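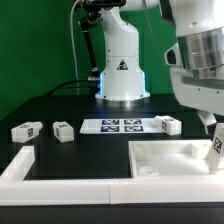
**Why give small parts a tray when there's a perfectly good table to put them on?**

A tray has an edge, and the edge keeps the parts together, stops them rolling off, and lets you move the whole lot in one go.

# Chapter 3: Blocks, Trays, and a Place to Put Things Down

I learned to pack small parts at Bolby, on a bench under a window, from a woman named Oranuch Thongdee. My first morning she handed me a bag of turned pegs and told me to get them ready for packing. I tipped the whole bag out onto the bench (of course I did!) and spent the next stretch on my knees with a flashlight. She let me finish looking, and then she slid a tray across the bench and went back to her own work.

So this chapter starts with the tray, and it's going to stay there for a while. In Chapter 2 we sorted parts by shape and size. Now we want to set them down in such a way that we can find them, pick them up, and pack them without knocking over the ones next door.

## Round things and square things

Try this before you read on. Take a block with flat sides and a short round peg, put them both on a bare table, and give the table a bump with your hip. The block stays more or less where it was. The peg, if it's lying down, goes for a walk. Stand the peg on its end and it behaves a lot better, though I still wouldn't trust it near an elbow.

Discs are their own problem. They sit nicely, but a thin one is hard to pick up from a smooth surface, and most people end up dragging it to the edge to get a fingernail under it. In a tray there's no open edge to drag it to, so leave yourself some finger room around it.

## Marks and which way they face

Lots of parts carry a mark: a number, a letter, a printed square, a dab of paint. A mark on one side of a block is great until the block gets turned around. A mark on two neighboring sides gives you a much better chance of reading it from wherever you happen to be standing.
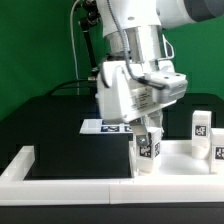 Spacing matters as much as marking, and it's where I see beginners go wrong most often. They pack blocks in shoulder to shoulder, and then they can't get a finger between them to lift one out. At Burnbridge we had an order of 188 blocks, and Sorin Stojanović set every tray with a gap you could fit your thumb into. I thought it was a waste of room. I timed myself both ways and switched to his.

## Before you go on

You'll need these for the first exercise:

- 8 flat-sided blocks, all one size
- 3 short round pegs
- a tray with a raised rim
- a sheet of plain paper and a pencil

Lay the paper beside the tray and sketch where each piece will go. Keep the sketch, as we'll use it again when we get to lids.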